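**Feria library branch to close for shelving and floor work in May**

The Feria branch library will close for 23 days in May while crews replace the carpet and move the children's collection to the front of the building, the library system said in a notice to cardholders.

Holds that would normally go to Feria will be sent to the Talley branch, two miles east, unless a patron picks another location online. Books due during the closure will have their due dates moved to the first week after reopening. The outside book drop will be locked once work starts, and staff are asking people not to leave items at the door.

The carpet in the main reading room dates from the building's last renovation and has been patched several times near the front desk and the restrooms. It will be replaced with carpet tile, which can be changed out one square at a time. Matsuda Flooring has the contract for the work. Cusetti Interiors will take down and reset the shelving, including 44 units that now line the back wall.

Moving the children's section was the most common request in a survey the library ran last fall, which drew 182 responses. Parents wrote that the current spot, past the computers, is hard to reach with a stroller and too close to the quiet study tables. The new area will have its own checkout station and lower shelves. The large-print and audiobook collections will shift to the back, next to the study rooms.

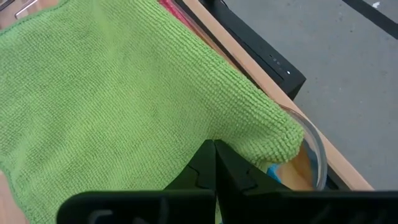
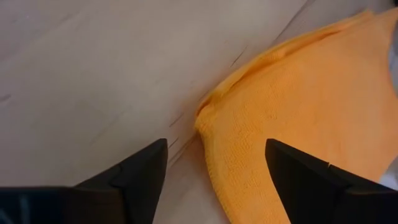
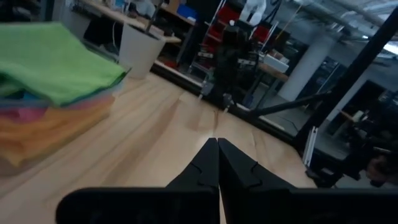 Regular programs will move or pause. Toddler story time and the evening English conversation group will meet at Talley at their usual hours. The seed exchange is on hold until the branch reopens — packets can still be dropped off at Talley, but they won't be sorted or put out before then. Tax forms left over from this spring will not be restocked at either location.

Public computers at Talley will be limited to 2 one-hour sessions per person each day during the closure. The branch will also stay open until 8 p.m. on weeknights, an hour later than usual, to handle the extra visitors. Parking there is limited, and the library suggests using the lot behind the post office after 5 p.m.

Study rooms at Feria can't be booked for any date in May. Reservations for June are open now through the library website or by phone. Patrons who already had a room reserved during the closure should have received an email with a choice of canceling or moving the booking to Talley.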